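About Lauritsen

Home
Who We Serve
Delivery Area
Growers
Careers
Contact

Lauritsen is a wholesale supplier of fresh fruit and vegetables to schools, hospitals, care homes, workplace kitchens and independent grocers. The company is privately owned and has its main warehouse and offices in Drutness, with a second depot at Protside serving customers on the north side of the river.

We employ 95 people and operate 13 refrigerated trucks. Deliveries leave Drutness from 3:30 a.m. and Protside from 4:15 a.m., and the greater part of each day's orders is with the customer before breakfast service begins.

Our history

The company began as a single market stall selling apples, pears and root vegetables from farms within a short drive of Drutness. The stall's first regular account was a boarding school whose cook wanted the same quantity of apples on the same morning each week, at a price agreed for the full term. That arrangement became the model for the standing orders on which most of our business still depends.

Lauritsen has now been trading for 40 years. The stall closed when the old market hall was sold, and the business moved to a former dairy on Canal Road, where the cold rooms were already in place. The dairy building remains our main warehouse. It has been extended twice, first to add a loading dock on the east side and later to provide a separate ripening area for bananas, avocados and stone fruit.

The depot at Protside was opened to shorten the morning routes. Before that time, a truck serving the northern schools had to cross the bridge in both directions during the busiest hours, and late arrivals were a frequent cause of complaint. The depot holds no long-term stock. Produce is brought over from Drutness each evening, sorted by route and loaded overnight.

Management

Khalil Matar is General Manager and has overall responsibility for purchasing, warehouse operations and delivery. He joined the company as a night loader and later served as routes supervisor and head of purchasing. The heads of the sales, accounts and quality departments report to him directly.

The Lauritsen family retains ownership of the company but does not take part in day-to-day management. The owners meet with the General Manager each quarter to review accounts, major purchases and staffing.

What we supply

Our core list covers the fruit, vegetables, salad and fresh herbs most often used by institutional kitchens. It is revised in October for the winter season and again in spring. Items on the core list are held in stock at all times, subject to harvest conditions. Other items may be ordered with two working days' notice.

Customers may order produce whole or prepared. Prepared vegetables are washed, peeled and cut in a separate room at Drutness and packed in sealed bags marked with the date of preparation and the date by which they should be used. We offer diced onion, sliced carrot, peeled potato, shredded cabbage and mixed soup vegetables as standard. Special cuts can be arranged where the quantity allows.

We do not supply meat, fish, dairy products or dry goods. Customers who need a single supplier for all categories are advised to speak with our sales office, which can provide the names of firms whose delivery times fit well with ours.

Growers

Lauritsen buys directly from growers where it can. We have written agreements with nine farms in the region, which together provide our apples, potatoes, carrots, onions, cabbage, squash and summer berries. Each agreement sets out expected quantities, grading, price review dates and the notice that either party must give before making a change.

Prices are reviewed twice a year. When a crop is short, the grower is expected to inform our purchasing office as soon as the shortage is known, and we in turn inform affected customers and propose a substitute. No substitute is delivered without the customer's consent. Customers who do not wish to be called may leave standing instructions, for example to replace one variety of apple with another but never with pears.

Citrus, bananas, grapes and other produce not grown locally are bought through importers. Our buyers inspect each lot on arrival and may refuse any part of it. The reasons for refusal are recorded and shared with the importer on the same day.

Quality and food safety

All incoming produce is checked for temperature, condition and weight before it is accepted into the warehouse. Lots that pass are given a number that stays with them through storage, preparation and delivery. Should a concern arise, the quality office can identify which customers received produce from a given lot and contact them by telephone.

Cold rooms are kept at separate settings for leafy vegetables, root vegetables, soft fruit and tropical fruit. Temperatures are recorded day and night, and truck records are kept together with the delivery papers for each route. Customers may ask to see these records at any time.

Any complaint concerning quality should be made by noon on the day of delivery where possible. The sales office will arrange a credit or a replacement. Where the kitchen cannot wait for the next scheduled delivery, a van is sent from the nearer of our two sites.

Ordering and accounts

Orders may be placed by telephone, by email or through Musteo, our online ordering service. Musteo shows the current core list, the customer's own price list and all orders placed during the past year. The cutoff for next-morning delivery is 5 p.m. for whole produce and 2 p.m. for prepared produce.

Standing orders can be paused for school breaks and public holidays. We ask schools to send us their calendar before the start of the academic year so that pauses can be entered in advance. Invoices are issued monthly, with a separate statement for each delivery site where a customer has more than one.

New customers are asked to complete an account form and to name one person authorized to change the order. A member of the sales office will visit the kitchen before the first delivery to agree on access, parking, keys and the place where produce is to be left if no staff are present.

Surplus and waste

Produce that is sound but outside our grading standard is offered at a reduced price to customers who make soups, sauces or juice. What remains at the end of the day is made available to food pantries in Drutness, which collect from the east loading dock between 4 p.m. and 5 p.m. Trimmings from the preparation room go to a local farm for compost.

Delivery crates remain the property of the company and are collected on the next visit. Cardboard is used only for soft fruit and for lots that reach us already boxed. We ask customers to stack empty crates inside the building or under cover.

Fruit for workplaces and reception areas 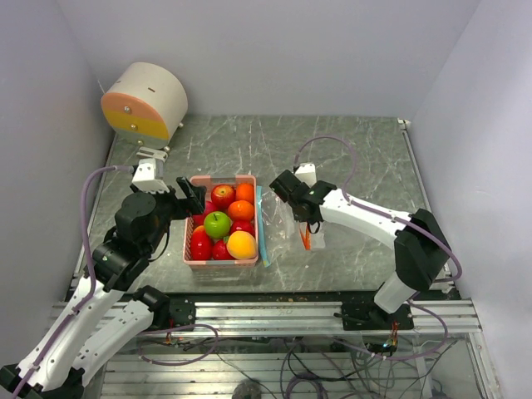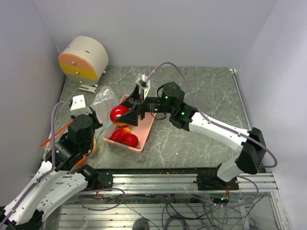 Lauritsen supplies fresh fruit to offices, workshops, clinics and staff rooms under a weekly or twice-weekly plan. The customer chooses the number of pieces and may exclude any fruit that is not wanted. The standard selection includes apples, bananas, pears and easy-peel citrus, with plums and peaches added in season. Fruit is delivered in our own crates, and customers provide whatever they prefer to serve it from; a plastic basket is suitable, and can be washed between deliveries. Bowls and trays serve equally well. Our drivers will fill the container on request if it has been left at the agreed delivery point, and will remove any fruit from the previous delivery that is no longer fit to eat.

Plans may be started in any week of the year and ended with one week's notice.

Working at Lauritsen

We recruit for warehouse, driving, preparation and office positions throughout the year. Night and early morning shifts carry a higher rate of pay. New warehouse staff receive two weeks of training with an experienced colleague, covering produce handling, lifting, cold room safety and the lot numbering system. Drivers spend their first week as a second person on the route they will later take over.

Current openings are listed on the Careers page. Applications may also be left at the reception desk at Canal Road.

Visits

School groups and catering students may visit the Drutness warehouse by arrangement with the sales office. Visits take place in the late morning, after the trucks have left. Closed shoes and warm clothing are required.

Office hours

Sales office: 7 a.m. to 5 p.m.
Accounts: 9 a.m. to 4 p.m.
Overnight warehouse line, for delivery matters only: 8 p.m. to 7 a.m.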